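Startseite Forum Snacks & Vorräte Neue Beiträge Suche Anmelden

Thema: Snackhaufen sortieren, wie macht ihr das?

gravavstead_kueche
Moin zusammen, kurze Frage in die Runde, bin etwas in Eile. Wir haben im Büro (Gravavstead, zweiter Stock, falls hier wer mitliest) eine Naschkasse, jeder bringt was mit, einmal im Monat wird alles auf einen Tisch gekippt und neu verteilt. Im Februar bin ich dran. Budget 38 Euro, der Rest kommt von den Leuten selber.
Problem: am Ende immer ein Riesenhaufen, Gebäck zerdrückt, Kekse lose dazwischen, die guten Sachen sind nach einer Stunde weg. Wie sortiert ihr sowas? Nach Sorte? Nach Datum? Einfach stehen lassen?

Peeters
Nach Datum. Alles andere ist Spielerei.
Was bald abläuft nach vorne, fertig. Wir hatten mal Waffeln vom Vorvorjahr ganz unten, die hat noch wer gegessen.

krümelkiste
nee, nach Datum bringt bei kleinen Packungen null. Da steht das Datum auf der Naht und du suchst dir nen Wolf. Ich mach weich / hart / einzeln verpackt. Weiches nach oben, sonst Matsch. Chipstüten hochkant in nen Karton.

Peeters
Dann hast du oben die Brötchen und unten liegt das Zeug von 2 Monaten vorher. Viel Spass

krümelkiste
Beschrifte ich. Edding, einmal groß drauf, 5 Minuten Arbeit. Das schafft man ja wohl neben dem Kaffee.

Nghĩa Giáp
Bei uns zuhaus: Tablett. Ein flaches Tablett für das, was diese Woche weg muss, der Rest bleibt in der Dose. Die Kinder dürfen nur vom Tablett. Klappt meistens. Freitag wird nachgefüllt.
Wichtig find ich: nix Offenes auf den Haufen. Angebrochene Packung = sofort essen oder Clip dran.

sillow77
Clips sind doch Quatsch, hält nie. Umfüllen in Schraubglas. 500 ml reicht für ne normale Tüte Kekse, bei Chips natürlich nicht

gravavstead_kueche
Gläser hab ich keine, und von 38 Euro kauf ich auch keine. Dosen gäbs, alte Keksdosen, drei oder vier, eine riecht nach Tee.

sillow77
die mit Tee für Teegebäck nehmen :)
Ernsthaft: auswaschen, bisschen Natron rein, über nacht offen stehen lassen. Weg ist es. Deckel extra, da sitzt der Geruch am längsten.

Lâm Kim
Ich mach das für den Verein, fast 2.000 Tütchen im Jahr, wenn man die Sommerfeste mitrechnet. Sortieren nach Sorte lohnt erst ab mehreren gleichen Sachen. Bei nem bunten Haufen wo alles nur einmal da ist, kannste das vergessen. Da nehm ich:
- süß zum Kaffee (Gebäck, Brötchen, Kekse)
- knabbern (Tüten)
- Kleinkram (Bonbons, Riegel, kleine Schachteln)
Drei Behälter, mehr merkt sich eh keiner.

Peeters
Und das Datum??

Lâm Kim
Schau ich beim Einräumen drauf. Wenn ichs nicht finde kommt es nach vorne. Peeters du hast ja nicht unrecht, aber bei so Kleinkram liegt das doch keine drei Wochen rum

Peeters
Bei euch vielleicht. Bei uns in der Firma lag ein Osterhase bis Advent.

krümelkiste
dass der so lang überlebt hat...

bratov_m
Mal ne andere Frage, wieso überhaupt sortieren? Haufen auf den Tisch, Decke drunter, jeder nimmt was er will. Gerade das Wühlen ist doch das Schöne. Sobald das in Kästen liegt, sieht es aus wie beim Materiallager und die Leute nehmen nur noch eins.

gravavstead_kueche
Ja aber genau da sind die guten Sachen nach ner Stunde weg. Und die Spätschicht kriegt die trockenen Reste. Gab schon Gemecker.

bratov_m
Dann halt zwei Haufen. Einen früh, einen für die Spätschicht. Karton unter den Tisch, Zettel drauf, gut.

Nghĩa Giáp
Zwei Haufen find ich garnicht dumm. Tablett für die Spätschicht wär auch was, das deckt man mit nem Tuch ab und stellt es weg.

sillow77
Tuch hält bei uns niemanden auf

gravavstead_kueche
So, hab heut Mittag mal angefangen, nur ein Teil von dem was kommt. Karierte Decke drunter, erstmal alles hingekippt. Tablett ist schon in Gebrauch, danke Nghĩa. Eine Dose steht hinten auch bereit. Vorschläge wo was hin soll gern direkt dazuschreiben, bin bis 15 Uhr am Tisch.
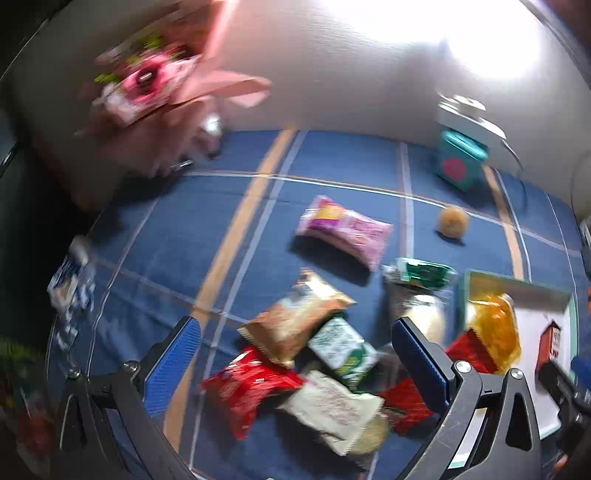
Zwischenstand Mittag, Haufen noch unsortiert, Tablett rechts

krümelkiste
Das helle Brötchen in der Klarsichttüte muss da raus!! Liegt ja unter der grünen Packung. Genau das mein ich mit weich nach oben.
Rote Tüte in die Knabberkiste, falls das Chips oder sowas sind, kann ich nicht erkennen.

Lâm Kim
Das Braune oben drauf, ist das Gebäck? Dann zum Brötchen, süß zum Kaffee. Die kleine rot-weiße Schachtel auf dem Tablett wär bei mir Kleinkram.
Und der kleine braune Keks ganz allein auf der Decke, rette den mal jemand

bratov_m
Der Keks gehört dem, der ihn zuerst sieht. Also mir.
Find den Haufen übrigens super so. Lassen!

Peeters
Seh kein einziges Datum.

sillow77
die Dose mit dem roten Herz (oder ist es ne Blume?) ist das die mit Tee? Hübsch jedenfalls, die würd ich auf den Tisch stellen und nicht im Schrank verstecken. Flache Kekse rein, Küchenpapier dazwischen.

gravavstead_kueche
Nee die Teedose ist ne andere, steht noch in der Spüle mit Natron. Die Türkise kommt auf den Tisch, ok.
Brötchen kommt nach oben, ja ja. Rosa Packung weiß ich noch nicht, hat die mal wer gegessen? Die mit dem gelben Fleck. Hat glaub ich die Buchhaltung mitgebracht, die sind heut nicht da.

Nghĩa Giáp
Kenn ich nicht. Aufs Tablett legen, dann wird sie probiert. Hinten links ist doch auch schon was Rosa-Weißes aufgerissen, das als erstes verteilen oder zumachen, sonst ists bis abends pappig.

krümelkiste
+1, Offenes zuerst. Zur Not doch nen Clip, auch wenn sillow schimpft

sillow77
ich schimpf nicht, ich hab nur recht

Peeters
@gravavstead dreh beim Einräumen wenigstens jede Packung einmal um. Mehr verlang ich gar nicht. Monat draufschreiben, fertig.

gravavstead_kueche
Gut, mach ich. Also Plan: drei Kisten nach Lâm Kim, Datum mit Edding wo ichs finde, Tablett für die Spätschicht, und bratov kriegt in der Mitte einen kleinen Wühlhaufen. Muss los, Sitzung. Kisten hol ich aus dem Keller, wenn der Schlüssel da ist.

bratov_m
Klein?? Wie klein

Lâm Kim
Schreib mal wie es mit der Spätschicht lief, bei uns steht das im März auch wieder an.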